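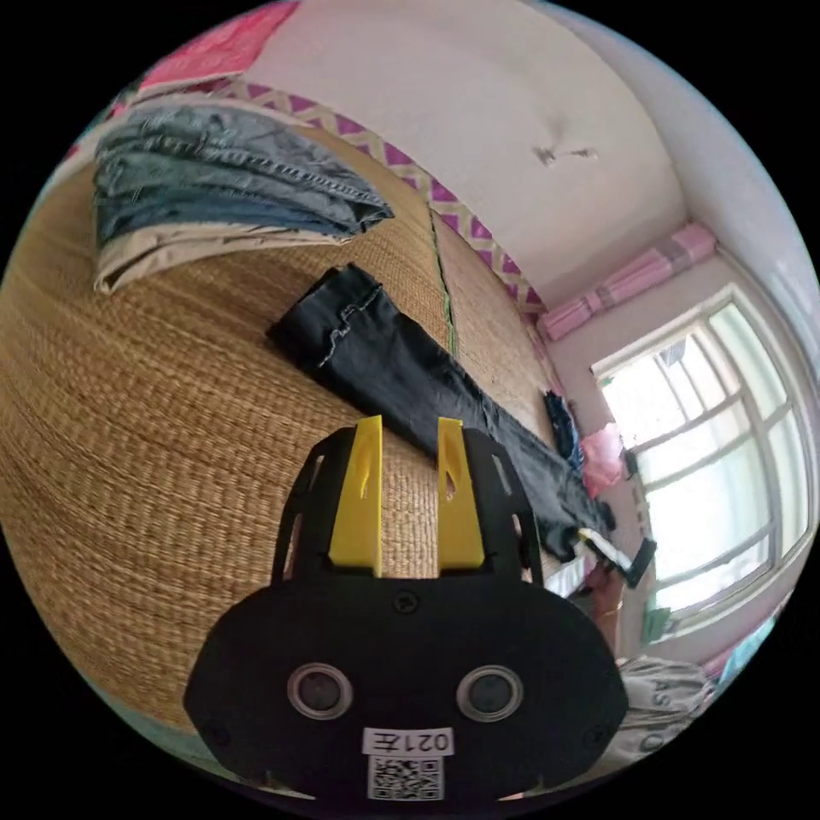
Lorna Vatcher
Instructor in Household Textiles, Grarkum Adult Learning Center

Chapter 7
Sorting and Folding on a Flat Surface

Text revised 6 December 2023

Key terms in this chapter: fold line, hand, heavy stack, lay-flat, holding tray, rise, working surface

After you finish this chapter you should be able to set up a bed or table as a working surface, fold jeans and trousers to a set width, decide which knits are folded and which are rolled, and fill in a Pruner sheet for one person's clothes.

7.1 The working surface

Chapter 6 ended with clean, dry clothes in a pile. Most of the trouble people have with storage starts at this point. The clothes are folded in the air, or against the chest, or on top of a drawer that is already open, and the folds come out at different widths. A flat surface at a comfortable height fixes a good part of this before any technique is learned.

In many homes the largest flat surface is the bed. It can be used as it is if the mattress is firm. On a soft mattress the garment sinks under your hands and the fold line drifts. Put something with a tighter face between the bedding and the clothes. A woven straw mat of the kind used for sleeping in hot weather does well, and a folded blanket pulled tight will do in other homes. Check a straw mat for broken strands before you put knits on it.

Mats that are made in sections have a seam where the sections meet. Use it. A seam is a straight line that stays where it is, and you can square the edge of a garment against it in the same way a carpenter uses the edge of a bench.

Clear the surface before you start. Bags, chargers, mail and yesterday's sweater should be somewhere else. Work in daylight if you can. Navy and black are hard to tell apart under a warm bulb, and stains that survived the wash show best near a window.

7.2 Heavy cottons: jeans and trousers

Start with the heaviest pieces. They set the width of the stack, and everything lighter can be made to match.

Lay the jeans flat, full length, front side up. Smooth them from the waist down to the hems with the side of your hand. Close the zipper and the button. Fold one leg over the other so the back pockets face out. The rise, meaning the curved seam that runs between the legs from front to back, will stick out as a small point. Fold that point in so that the long edge is straight.

Now fold the hems up toward the waist, stopping a little short of the waistband. Fold again in halves or in thirds, depending on the depth of the shelf. Three layers of denim at one end and six at the other will make a stack that leans, so turn every second pair around.
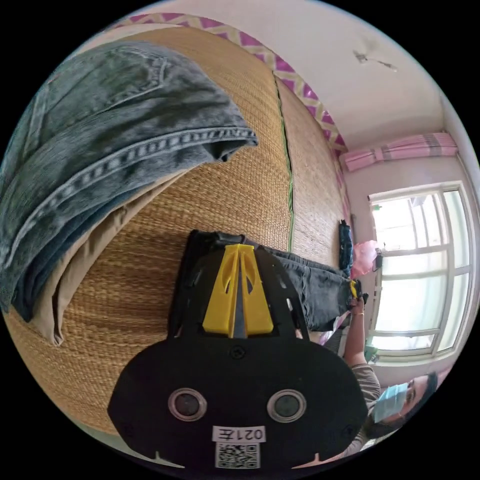 Figure 7.1 Folded blue jeans on a woven mat, with a beige piece folded beneath and alongside.

Khaki and other lighter twills are folded the same way, with one difference. If the trousers have a pressed crease, fold along the crease and leave the rise where it falls. The Engström fold, taught in many older courses, adds a final turn at the waistband to lock the bundle. It holds well in a suitcase. At home it leaves a ridge, and we do not use it in this book except in Chapter 11, on travel.

A heavy stack should be no taller than the distance from your wrist to the tip of your middle finger. Above that the bottom pair is too much work to get out, and people stop wearing it.

Put the heaviest pair at the bottom if the stack will be stored on an open shelf. If it will go in a drawer, stand the bundles on edge and the question does not come up.

7.3 Knits

Knitted fabric is made of loops, and loops move. A sweater hung by the shoulders for a whole winter will be longer in April than it was when it was put away. For this reason knits are stored lying down, folded or rolled, and they are not used to fill gaps between heavier things.

While you work through the jeans, the knits need a place to wait. We call this the holding tray. It can be any wide, shallow container with a low rim. Rattan, cane and bamboo trays are common and let air through. Run your palm over the inside first, and if anything catches on your skin, line the tray with a pillowcase. Do not try to fold in the tray. Garments go in loosely and come out one at a time.
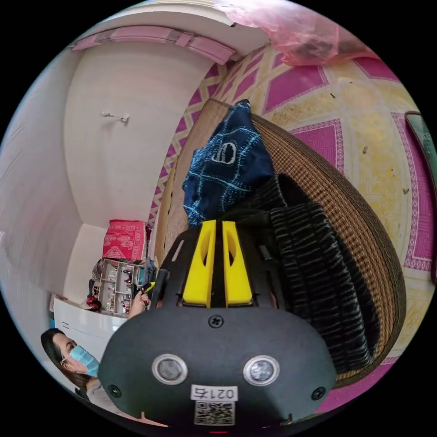 Before folding a knit, decide on its hand. Hand is the word used in the trade for how a fabric feels and behaves when it is held. Pick the garment up at the middle and let both ends drop. If it hangs in stiff, wide folds, it has a firm hand and can be folded like a shirt. If it pours down on both sides, it has a soft hand and should be rolled.

To fold a firm knit, lay it face down. Bring one side in to the center of the back, with the sleeve laid straight down along it. Do the same on the other side. Fold up from the bottom hem in two turns. The finished piece should be as wide as your jeans bundle. If it is wider, open it and bring the sides in farther.

To roll a soft knit, fold in the sides as before and roll from the hem to the neck. Keep the roll loose enough to push a finger into the end. Ribbed garments are rolled along the rib, never across it.

Patterned knits give you some help. A grid or stripe shows at once whether the piece is lying straight. On plain dark knits, use the side seams.

7.4 Counting what you have

The Pruner sheet is a one-page form used throughout the second half of this book. It has a line for each type of garment, a column for the number kept, a column for the number worn in the past year, and a blank column for notes. A copy is in the back pocket of the Katunico edition, and your instructor will have more.

Fill in the sheet while the clothes are still out. A count made from memory is always low. When our course first used the form, the clothing counts handed in by one class came to 951 pieces in total, and the smallest wardrobe had 34. Neither number is a target. They are given so that you will not be surprised by your own.

Weigh one heavy stack if you have a kitchen or luggage scale. The thin shelves sold with many wardrobes sag when they are loaded at the center. For the exercises we set a limit of 2,000 grams per stack, and most stacks of jeans reach it sooner than students expect.

7.5 Bags and the last ten minutes

Some things are left over at the end of every session: a single sock, a belt, a shirt that needs a button. Keep two bags within reach for them, one for repairs and one for items that belong in another room. They should look different from each other. A fabric bag and a plastic bag are easy to tell apart without opening them. 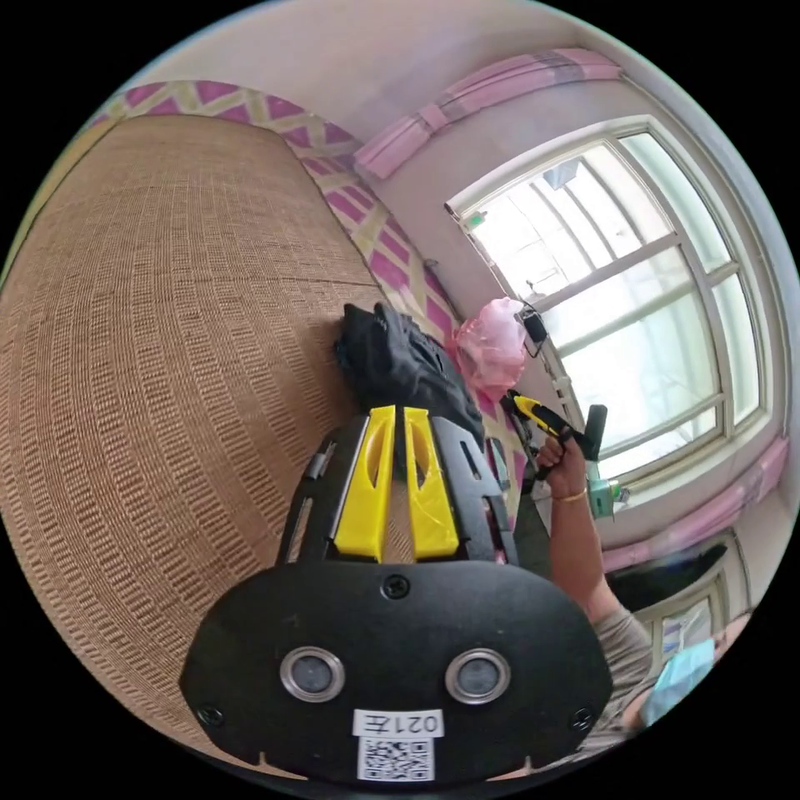
Photo credit: Katunico Learning Materials

Do not set the bags on top of finished stacks. When the last garment is folded, empty the second bag first and return its contents to their rooms. Then carry the stacks to the shelf, heavy ones first. Shake out the mat or blanket, wipe the tray, and put the repair bag where you do your sewing.

Practice 7A
Fold three pairs of jeans or trousers to the same width, using a seam or table edge as your guide. Measure each bundle at both ends and write down the results.

Practice 7B
Take four knits and test the hand of each one. Record whether you folded or rolled it. Open them after a week and note any creases.

Practice 7C
Complete a Pruner sheet for your own clothes. Leave the notes column blank for now. It is used in Section 8.2.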